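Collecting with Harnmont: your questions answered

Last updated Apr 2, 2021

What am I being asked to do, exactly?
You pick up ordinary things with one of our hand-held grippers and put them down again somewhere sensible, and the camera on the tool records it all as you go. Each go is one example, and the learning system needs a great many of them (we're at nearly 482 from the Trevaskis rooms so far, bless everyone there!).

Do I need to tidy up first?
Please don't! A home has socks and bottles and packets lying about, and a system that has only ever met a bare table will be quite lost in a real one. Leave the clutter where it is and work in amongst it.

How long is a session?
We ask for 21 examples and then a proper rest, with a cup of tea if there's one going. Wrists get tired sooner than you'd think, and tired hands make hurried examples.

I dropped something. Should I delete that one?
No, keep it, and carry on until the thing is where you meant it to go. If you gave up halfway, that's fine too, just mark it "unfinished" in Pinesik when you upload.

Which things are the hardest?
Soft, thin ones, by a long way. A disposable face mask is a good one to practise on: open the fingers wide, come down on either side of the folded part, and close slowly so that you gather the fabric and don't chase the ear loops across the table. Noeline Lowther, who looks after our new collectors, likes people to try it with tissue underneath as well, so that they learn to lift one layer and leave the other.

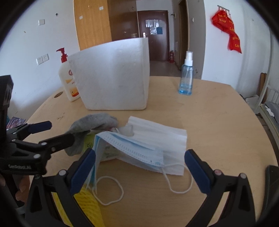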